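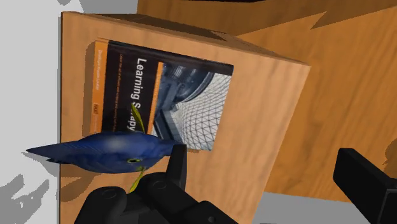

Simulated gripper view: blue bird model against the crate, with the Learning Scrapy book behind it.

March 2018, by Parisa Mousavi

# Zivley grasp set: README and shopping notes

Hi! I put this set together while Farhad Heydari and I were working out what to buy for the lab, so you get the data and my budget notes in one file (sorry, I never got round to splitting them).

## What's in it

There are 43 rendered episodes, all with the same black gripper and a mix of household props. Each folder has the frames, the joint log and a text file with my scribbles. Start with the bird ones, they're my favorites! Long tail, skinny leaf bits, just the kind of shape I wanted to try before we spent money on fingers.

## What we're planning to buy

- 2 grippers from Nygård, plus one spare set of fingers
- a wrist camera (Golnar Naseri is still comparing lenses)
- a real crate and table, cheap ones

The Sililetti arm is on hold until May. Fletcher Ruawai got a quote and the shipping alone ate roughly 4 percent of our budget, so I'd like a second one before anybody signs. And please leave room for cables and mounts – I forgot them last time and it hurt.

## Known gaps

Friction values are my guesses. Episode 56 in the old numbering is now in the extras folder, and the log for it stops early.

Contact: Parisa Mousavi, Zivley data desk | © Zivley | Back to top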